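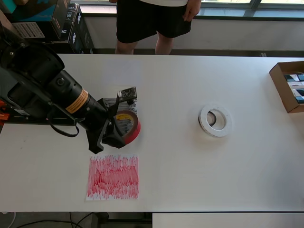
Most bus station signs get read by people who are walking, carrying something and a little late. I start the talk there. A sign has to do two jobs, and they come in order: get noticed, then get read. Color does the first job and the lettering does the second. On the slide, the orange-tan band is the only bright color on a black arm, so the eye goes to it right away, but the print on it is small and dark and you'd have to walk up to it. Plenty of bay signs work the same way. People find the sign from across the hall and then have to cross the hall to use it.

Pause. Ask who has missed a bus while standing inside the station. Wait for hands.

The old Trarkden signs. Blue on gray, put up when the station had three bays. It has five now, and the two newer ones were numbered after the others even though they sit closest to the door. So you walk in and see bay 4 first. Give people a second with the floor plan. Passengers from the Jaidee side come in at the opposite end and see bay 3 first, and they have a completely different idea of how the building works.

Don't spend long on the history. If somebody asks why the bays weren't renumbered, the short version is that the drivers' schedules and the ticket machines both used the old numbers, and changing them was a bigger job than changing the signs.

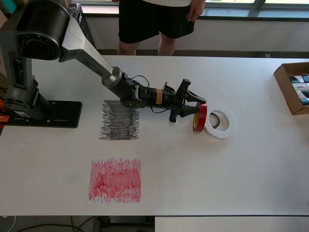

TRARKDEN, April — The new signs went up overnight, before the first Enent departure. Dark lettering on pale yellow, with the bay number much larger than the destination. We had it the other way around in the first drafts. People in the hall told us they knew where they were going and wanted to know where to stand.

Read the next part slowly, it is the part people write down.

We stood by the main door with a clipboard and asked 94 passengers to point to their bay before they moved. The ones who hesitated nearly all looked up first, then down at their phones. The phone app says "Stop C." The sign says "Bay 3." Same place. No amount of yellow fixes that, and we should have caught it before printing anything.

Lettering. We used Zasen in the medium weight. The bold looked better on screen and filled in at a distance, especially the 8 and the 6. Show the two samples and let the back row say which one they can read. (If the projector is weak, skip this. It makes both samples look bad.)
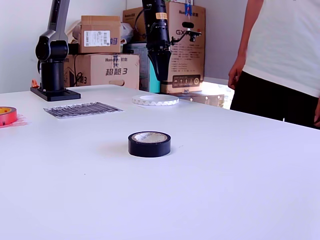

Height is the other thing. Our first test sign hung low enough that one tall person in front of it hid the number. We raised it until it cleared a crowd, and then it was up against the ceiling lights and hard to look at. It ended up in between, tilted forward a few degrees. If you are hanging anything near a light fitting, go and look at it after dark as well as at noon.

Arrows: an arrow pointing up means "straight ahead" to most people, but we have stairs in the hall, and some passengers climbed them. We put the word "Ahead" next to the arrow and left it at that.

Maintenance, if there is time. Keep the artwork files somewhere the next person can open them. Ours were on a laptop that had been wiped, and we redrew the bus symbol from a photo of the wall.

Questions. Likely ones: cost per sign (say I'll send it), whether braille plates were included (yes, at the doors to each bay), and whether the app wording has been changed (still waiting on Enent).

Talks > Transport > Signs and Wayfinding > Speaker notes

Filed under: Getting Around, Public Buildings

5 shares · 3 comments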